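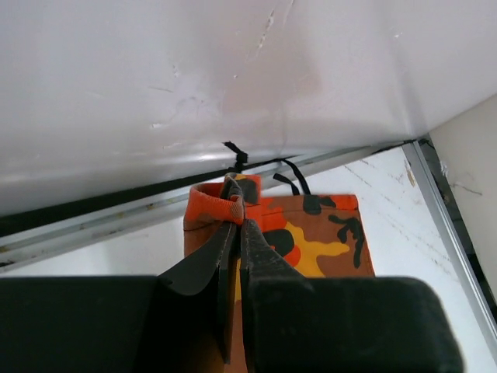
Reading time: two minutes

Section 9: Setting up your Brellov 69 for heavier cloth

By now you will have wound a bobbin and sewn a few rows on cotton, and we hope you enjoyed it! Thicker cloth such as twill, denim or canvas asks a little more of the machine, so please pour yourself a cup of tea and take this section slowly.

1. Switch off at the wall and raise the needle to its highest point with the handwheel.

2. Loosen the clamp screw, take out the everyday needle and fit the size 100 from the accessory tin, flat side to the back. Push it right up before you tighten the screw.
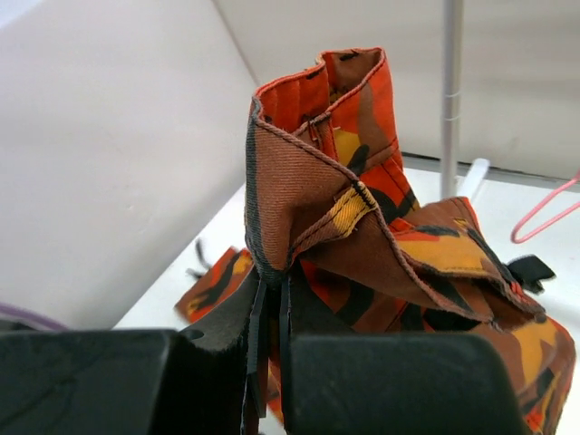 Twill, with its diagonal weave and stitched edges.

3. Thread the machine as you did in Section 4. Tarnitz all-purpose thread is fine for most jobs, though many of our customers like the Zesovus heavy thread for straps and anything that will be carried about.

4. Swap to the wide presser foot (it clicks when it is home) and move the pressure dial up one notch.

CAUTION: Keep your foot off the pedal while changing needles or feet, even with the machine switched off. It is a good habit to have.

5. Set the stitch length to 3 and sew a line of around 10 cm on a folded scrap of the same cloth.
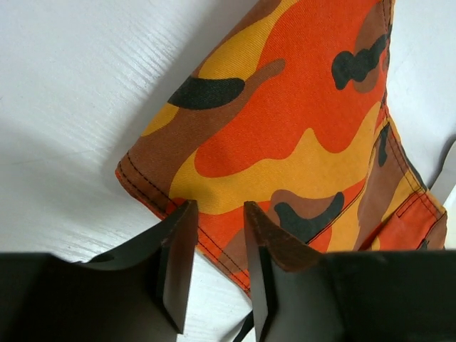

Orange camouflage twill on a white surface.

6. Look at both sides of your scrap. Loops underneath mean the top thread needs re-threading, nine times out of ten, so try that before you touch the tension dial.

Note: At a bulky seam, slow right down and turn the handwheel towards you by hand for the last few stitches. 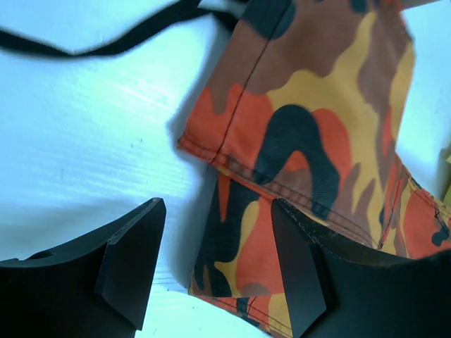
If the foot tips backwards as it climbs on to a thick hem, slip the little Tymoshchuk levelling plate underneath, behind the needle, and carry on until the foot is flat again. Then lift the foot, take the plate away and finish your seam.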